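The Chess Set Test: Can a Better Gripper Save a Mediocre Robot?

By Evie Haslam
December 28, 2025

Every company that makes robot hands has a chess video. The hand comes down, picks up a knight, sets it on its square, and the music swells. I have watched more of these than is good for me, and I have yet to see one that shows the hand setting up the whole board.

So when Rachid Bensaid offered to let me watch him compare gripper fingers on exactly that job, I drove out to Stedley with low expectations and a notebook. Bensaid runs a small test shop there. Customers send him parts and he tells them, often in fewer words than they would like, whether the parts are worth buying.

The claim he was checking came from Drostham, which sells flat, textured fingers for light two-finger grippers. The sales sheet promises 1000 cycles on "small irregular objects" with no change of settings. It doesn't say which objects. Bensaid picked chess pieces for a dull reason: they are narrow where you want to grab them and wide where you don't, and a cheap set costs less than lunch.

The tall pieces are where the sales sheet looks best. A king or queen gives the fingers plenty of shaft to close on, and the camera mounted above the gripper body has a clear target to look for.

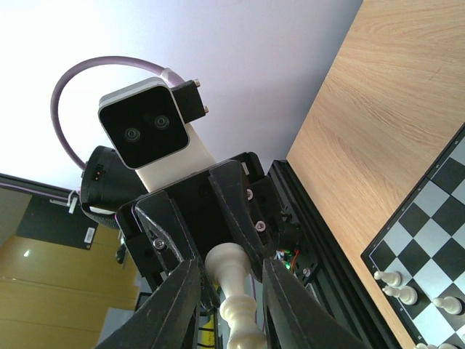
Villanueva takes a different view of all this. The shape of the finger hardly matters, the argument goes, and a buyer who spends money on fingers before fixing the camera calibration is paying for the wrong part. Give any decent pair of flat plates a good position and they will hold a chess piece all day.

I have some sympathy for that. I also notice that people who work on calibration tend to find calibration problems. Bensaid's answer was to leave the camera settings alone and change only the fingers, which at least keeps the two arguments apart. His other set came from Jevia, softer and a little narrower, and priced well above the Drostham pair.

Pawns are the harder test. They are short, their heads are round, and on a small board they stand close to their neighbors. A finger has thickness, and that thickness has to go somewhere. Suppliers like to quote how wide a gripper opens. I would sooner know how much room it needs on the outside when it does, and neither company prints that number.

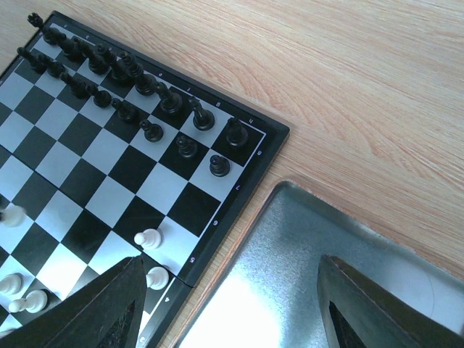 Open fingers, the left over White's side of the board and the right over a metal tray, with Black's two rows in place.

Bensaid's scoring is strict. A piece counts only if it ends up standing, on its own square, with its neighbors still standing too. Drop the last condition, he told me, and nearly any product on his shelf looks wonderful. He plans 2000 placements for each set of fingers before he will put a verdict in writing, and he had finished 800 with the Drostham pair when I visited. He wouldn't give me a running score. I asked twice.

What he would talk about was the second arm. Two arms sound like twice the work done, and that is how they are sold. On a board this small they mostly compete for the same few inches of air. One reaches in while the other holds off, and the wrist that is doing the work can block a fixed camera's view of the squares that matter.
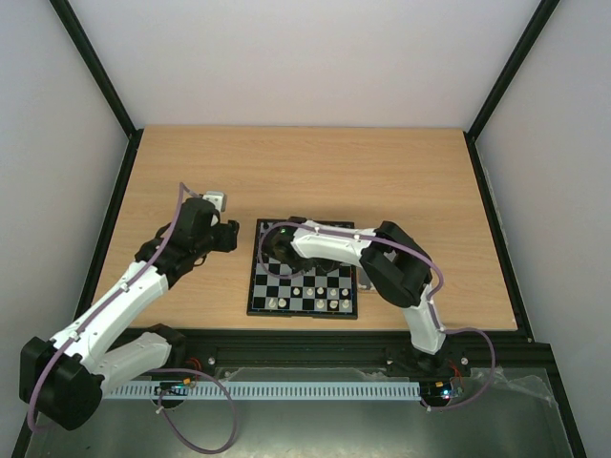

A single arm would be cheaper and would probably finish close behind. Bensaid agrees, up to a point. He keeps the pair for jobs where one hand has to steady something, and he admits chess isn't one of them.

The price question is harder to settle. The Jevia fingers are nicer to handle, and I can believe they are kinder to a glossy surface. Whether they set up a board any better is another matter, and I would want to see all 2000 placements before paying extra for them. I would also want the test repeated in August, when the shop heats up and the soft pads have had some wear.

Drostham, for its part, has a new video out. It runs for 7 minutes, and the hand moves a knight.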